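Quando chegámos à Oson, a Genalyn Lumbao já nos esperava com café e uma folha de preços. Gostei logo dela! Eu levava a pergunta do costume: quanto custa pôr um robô a abrir portas no nosso armazém de Mangubat - e o que entra no orçamento de novembro?

Mostraram-nos primeiro a simulação, que se aluga à parte (16 licenças no mínimo, um bocado puxado para nós).

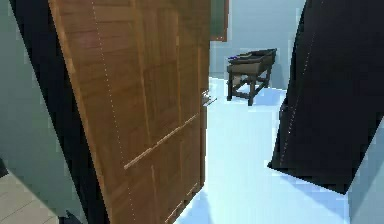
Porta de madeira aberta no simulador, com a mesinha ao fundo da sala.

O Waldemar Gajewski insistiu que testássemos ali as nossas portas antes de encomendar o que quer que fosse, e acho que me convenceu. Os puxadores de alavanca vêm no pacote base, os redondos pagam-se! Saí de lá a pensar em duas unidades e um contrato de manutenção curto. Falta a Sawsan Zoubi fazer as contas.

Artigos recentes
Visita à feira de Pollutstead
Alugar ou comprar? As contas de Ploltholm
Lovely Dumlao fala de peças usadas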